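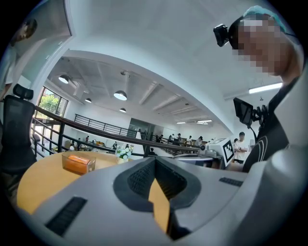 Timestamps are the weakest part of most manipulation pipelines, and the software we write around them makes this worse. I have spent the past two years on the Larkatby ingest tools, and my view is that a recording without a stated clock model should be rejected at import. Most loaders, ours included until last June, accept it and interpolate.

The usual defence is that a policy will average out small errors. It does average out jitter. It does not average out a constant offset. If the wrist image is late relative to the logged jaw width, every grasp in the set teaches the controller to close early by the same amount, and more data only makes it surer of itself. We had 3000 episodes of this kind. Training loss was fine. The policy closed on air, in front of the object, and three of us spent a week tuning the action horizon from 16 down to 10 before anyone plotted the two streams on one axis.

Qianru Xu wrote the check we now run. It takes the apparent jaw motion in the image, takes the logged width, and cross-correlates the two over each episode. The peak gives the offset. If the peak moves between the first half of the episode and the second, the clocks are drifting and no single correction will do. The whole thing is a short script with no learned parts. Caltik, our planner, has far more code devoted to drawing coloured arrows.

The objection I hear most is from the McIntyre side of the project, where the stack is built on hardware triggers. Their position is that a shared trigger makes the check redundant. A trigger fixes when the shutter opens. It says nothing about the queue in the driver, or about a node which stamps messages on arrival, and both faults have turned up in triggered recordings. I would run the check there too.

A harder objection is cost. Rejecting files at import throws away work that people did by hand, and a fixed offset can be repaired afterwards. I accept that. Plostamska, the format we are moving to, therefore keeps raw stamps and corrected stamps as separate fields, with the estimated offset stored beside them and a flag for drift. Version 2 makes the offset field mandatory. Older files can be converted, provided that they pass the check first. Files that fail go back to the group that recorded them, along with the plot.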